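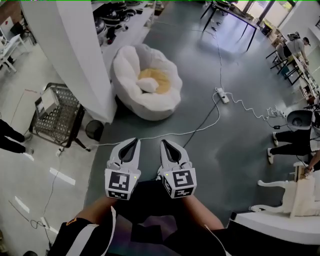

4. Setting up your Pasine celebrity page

Your Pasine page is where readers find your entertainment stories, your short clips and the comments under them. Set it up before you post your first story, as the page address can't be changed afterwards. Clips for the page can be recorded in any room with enough light, but check the floor as well as the background. A smooth, glossy floor like the grey-green one at the top of this section reflects the overhead light, and the reflection can show up as a pale patch behind your captions. Tilt the phone up a little or put down a rug.

4.1 Creating the page

1. Sign in and open Pages, then New page.
2. Choose Entertainment as the main topic. Celebrity news, music and television all come under it.
3. Type a page name. Names already in use are shown in red.
4. Add a short description of up to 116 characters.
5. Press Save. The page stays hidden until you publish a story.

Note: If you moved over from Bokance, your old followers are brought across overnight. Your old comments are not.

4.2 Posting a story

1. Press Write and enter a headline.
2. Paste or type the story. The limit is 800 words for a standard account.
3. Under People, tag each celebrity the story mentions. Check the spelling against the list, as two singers may share a stage name.
4. Under Source, say where the story came from: interview, public post, or reader tip.
5. Press Preview, read it through on a phone, then press Publish.

Caution: Don't publish claims about a star's relationships, children or health from a reader tip alone. Stories marked Reader tip are held for checking and may be turned down.

4.3 Comments

Comments are open for 14 days and then close by themselves. To close them sooner, open the story, press Settings and switch Comments off. Hidden comments can still be read by you in the Muvimari inbox.

If a story won't publish and you see code 597, a tagged name is missing from the list. Remove the tag and try again.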